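# Let the slow examples stay

In our group we collect examples for a learning system that must work with two arms. A person leads the arms through a small job, the computer keeps everything, and later a model tries to do the same. I have done this work for 9 months, first as an operator and now as the one who decides which examples are kept. My opinion about this second task has changed, and I would like to explain why.

When I started, we had a simple rule from Luzius Tanner, who built our first set. An example is good if it is short, smooth and without correction. If the operator stopped, or took a part, put it down and took it again, the example was deleted. The rule was easy to teach and easy to check. After some weeks we had 1,285 examples of sorting small switch modules, and they were very beautiful to watch. Each one looked like the one before.

The model trained on them was also beautiful to watch, as long as nothing went wrong. When a module stood a little turned, the fingers closed beside it and the arm went on to the bin with nothing. It had never seen a person miss. How should it know what comes after a miss?

Bo-ram Do, who operates more than anyone else in the group, had said this already in the spring. She told us that half of her skill is in the small repairs: to open the fingers a bit, to go back, to come again from the other side. We asked her to do this work and then we threw away exactly the part that she is good at. I must admit that I was one of the persons who pressed the delete key.

Now I hear the answer to this, because Slamet Halim gives it to me at lunch. If you keep every hesitation, he says, you teach hesitation. He is right in one point. There is a kind of slow example that is only tired. The operator looks away, the arm waits in the air, and the recording contains a pause which means nothing. These I still remove. But a pause before a difficult grasp is different from a pause for a yawn, and the length of the file does not tell you which one you have. Somebody must watch it. This costs time, and I think the time is the real reason why so many groups prefer the short-and-smooth rule. It can be checked by a script.

There is also the question of cables. A module with a cable is a different object from a module without one, even when the plastic is the same. The cable pulls, it lies under the next part, it catches on the rim of a tray. In our old set we tidied the cables before every start – I did it myself, with much care. Rosalinda Mercado asked me once who will tidy them when the robot works alone. I had no answer, and we stopped doing it.

So what do I propose? Keep the repairs. Mark them, if you have the hands for it, so that a later person can take them out when they do harm. Let the operator write one line after each example, in her own words, and read these lines. Ours are kept in a plain text file called Stillow, and I have learned more from it than from the success numbers. Do not pay or praise people by the number of examples in an hour. We did so for a short time, and in that time the operators began to choose the easy module first and leave the difficult one for the next shift.

I don't claim that our new set is better in every measure. It is smaller, and it is less pleasant to show to visitors. Luzius still thinks I am too generous and that we will regret the storage. But when I watch the arms bend over the tray, with one module already between the fingers and another still standing next to it, I want the whole of what the operator does there – also the second try.

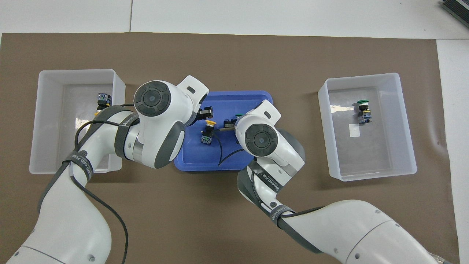
*Skerkside, April*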